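About Riis Bench Systems

Riis builds enclosed work tables for laboratories, repair shops and teaching rooms. The company was started in Allthorpe by Jacinto Bautista, who had spent years fitting out calibration rooms and wanted a table that could be specified from one sheet. Nanna Þorgeirsson joined later and runs design and drafting.

What we make

The standard product is a white tabletop enclosed on three sides by light gray walls, with the front left open. Aluminum posts stand at the back corners. The light color of the walls keeps the interior bright and makes small parts easier to find. Table height is set at the factory and can be changed on site with a hex key.

Equipment mounts to a horizontal extrusion rail along the near edge. Brackets bolt to the rail, so the top does not need to be drilled. Slotted cable duct runs below the rail across the front. We size the duct at 40 percent fill to leave room for later wiring.

Work position is marked with a mat. Mats are flat, rectangular and bordered in a contrasting color, and can be turned or shifted to suit the task.

How we work

Orders begin with a drawing. Customers send the room dimensions, the equipment list and the load on the rail, and we return a layout for approval.
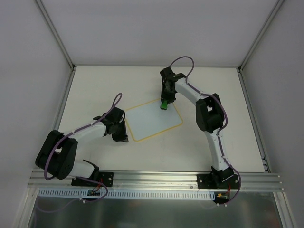 Lead time after approval is 59 days. Tables ship flat in two crates and take one person roughly 70 minutes to assemble. Replacement walls, posts and duct covers are stocked in Tovport, where we also keep drawings for every table delivered, now more than 400. The Pluvus line, a narrower version for classrooms, uses the same rail and brackets.

Site visits to the Allthorpe shop are by appointment, mornings only. The shop closes for stocktaking in October.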